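Most advice on interrupted stitches makes them sound easier than they are. I've read plenty of it, and I don't trust any page that promises neat rows after one evening. What follows is what I teach on a practice pad, minus the parts I no longer believe.

## Before you start

You need a curved needle with thread attached, something to hold the needle, something to hold the tissue, and a pad. Gresto sells a kit with 19 pieces in it. You'll use four of them. The Trirnlow pads are fine, though the claim that they "feel like the real thing" is generous. Silicone doesn't bleed, and it doesn't slide around under your tips.

This is for practice only. Don't close anything living because you read a web page.

## Placing the stitch

1. Grip the needle a little past halfway from the point. Some guides say exactly two thirds. I've never seen the difference on a pad.
2. Bring the point in straight down, at a right angle to the surface. Beginners come in flat, and the bite ends up shallow.
3. Turn your wrist and let the curve do the work. If you're pushing, stop and start over.
4. Pick the point up on the far side with the other instrument. Grab behind the tip, never on it.
5. Pull the thread through until a short tail is left. Long tails get caught in the next knot.

## Tying

Wrap twice, take the tail, lay it flat. Then wrap once the other way, and once more back. Gaspard Leblanc taught me to add a fourth throw every time. I did it for years and now I add it only with slippery thread.

Pull until the edges touch, then quit. A tight knot looks tidy and pinches whatever is under it.

## Spacing

Rulers and printed dot guides (Gamik has a sheet for $14) are mostly a crutch. Look at the last knot, keep the same gap, and move on. If one is off, leave it and fix the next.

I'd also ignore anyone who times you. Speed shows up by itself somewhere in the second pad, or it doesn't.

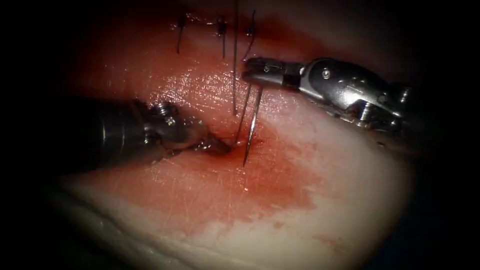
*Three knots tied, with the needle nearly upright for another stitch.*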